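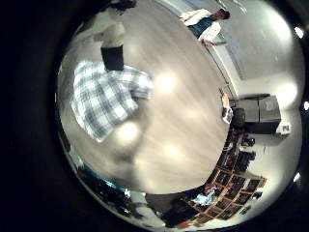
Blue-and-white plaid cloth

How to Run Playback on a Music Video Shoot

Updated July 2021

Playback means playing the finished song on set while the performers mime to it. If the playback is handled well, the editor can drop every take onto the track in a few minutes. If it isn't, the editor spends days sliding clips back and forth and the mouths still look wrong. These are the steps we use on our own shoots, including the Vomitz video we shot at Jurkgate in June.

What you need

A final mix of the song as a WAV file
A laptop or player with a wired output
A speaker loud enough for the drummer to hear over real cymbals
A basic audio recorder, or a microphone on each camera
A slate, or a phone with a slate app
A printed lyric sheet with the time of each verse and chorus written next to it

Step 1: Get the final mix

Ask the band for the mix that is going to be released. Demos and rehearsal versions often run at a slightly different tempo, and you won't notice until the second chorus. Write the song length down and check it against the file the label or band plans to upload. If the two lengths differ, stop and sort it out before you book anyone.

Step 2: Build the playback file

Open the song in any audio editor. Add 5 seconds of silence at the front, then 2 bars of clicks in the tempo of the song, then the song itself. The clicks let everybody come in together. Put one sharp beep before the clicks so the editor has something easy to find in the waveform.

Make a separate file for each section you plan to shoot on its own. Name them by section, for example "Verse 1" and "Bridge." Each one needs its own beep and clicks.

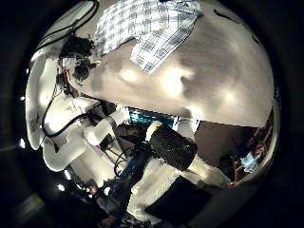
Yang Film and Music Club, Music Video Team

Step 3: Set the cameras

Set every camera to the same frame rate before the first take. We shoot at 24 frames per second. If a camera is set to anything else for slow motion, write it on the slate and in the log. Leave the camera microphones switched on even though you will never use the sound in the finished video. The editor needs that scratch audio to line up the takes.

For slow motion with lip sync, the song has to be sped up by the same amount the camera is. At 50 frames per second in a 24 project, the playback runs a little over twice as fast. Make that file at home, and send it to the singer early. Marianna Kalinowski had to learn the Zisix chorus at that speed and asked for a full evening with it.

Step 4: Give one person the job

Playback should be one person's only job. On our shoots it is usually Deok-su Shin. The operator sits near the director, keeps the lyric sheet in hand and doesn't help with lights or costumes during takes.

Agree on the calls. Ours go like this: camera rolling, slate, playback, action. The operator repeats the section name out loud before pressing play, and it gets picked up on the scratch audio.

Step 5: Run the takes

Start with two full run-throughs of the song in a wide shot. These are your safety net in the edit. 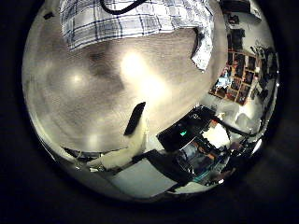
After that, move in for the close shots and work section by section. Ask the singer to sing out loud. Miming with no voice leaves the throat and jaw too still, and it shows in a close-up. Start playback a line or two before the part you want and let it run a line past the end.

Drummers should play for real if the room allows it. If it doesn't, put felt pads under the cymbals and on the snare and keep the arm movements full size.

Step 6: Keep a log

For each take, write down the section, the camera, the frame rate and whether it was good. Rehema Mutiso keeps ours in a school notebook and photographs the pages at the end of the day. Send the log to the editor with the playback files, including the sped-up ones.

Step 7: Check sync before you leave

Copy one take from each camera to a laptop and line it up with the song. Check the start and the end. If the mouth matches at the start and drifts by the end, look at the frame rate first, then at whether the right playback file was used. Reshoot anything that drifts while the band is still in costume.

Questions about playback files go to Seul-gi Maeng. To borrow the club speaker, ask Young-sook Hyun and bring your own extension cord.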